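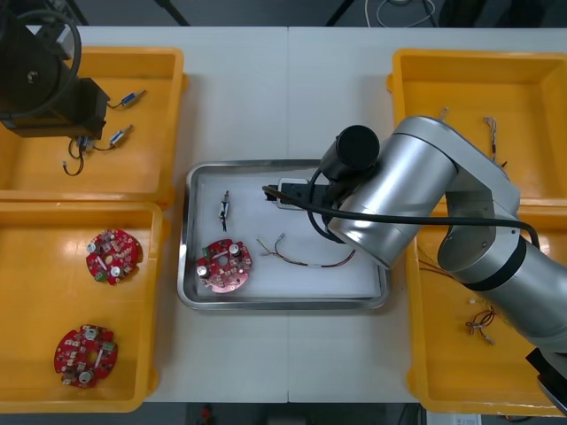 Sorting bins for small electronics kits: show us your bench

vibeke_lykkegaard
Finally got my parts out of the old biscuit tins and into proper yellow bins, and I'm stoked! One kind of part per bin, steel tray in the middle for whatever I'm putting together. Round red boards in one, little motors in another. Why did I wait so long?

birnari50
Love a steel tray, but I wouldn't put a populated board straight on bare metal. Line it with something.

anqicui
Agree on the liner. Not sold on big open bins for motors though, the leads knit themselves together the minute you look away. I use the Ukwood drawers, one motor per slot.
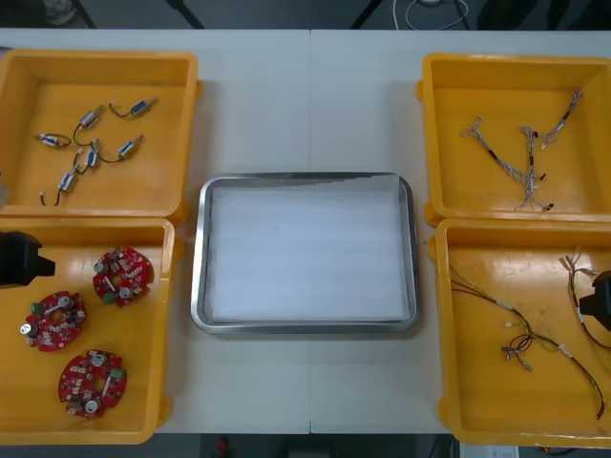 jaber_3
Does a sheet of plain paper do the job as a liner?

vibeke_lykkegaard
Paper is fine for keeping solder bits and scratches off the tray, but if you're worried about static get a proper dissipative mat and cut it to size.

anqicui
And change the colour if you can! Tiny screws vanish on white.

birnari50
Drawers are lovely until you've got 1000 bits and can't remember which one. Open bins for me, every time. I just twist each motor's leads together before it goes in.

anqicui
Ooh, the twist is a good idea. Keeping my drawers, but I'm stealing that.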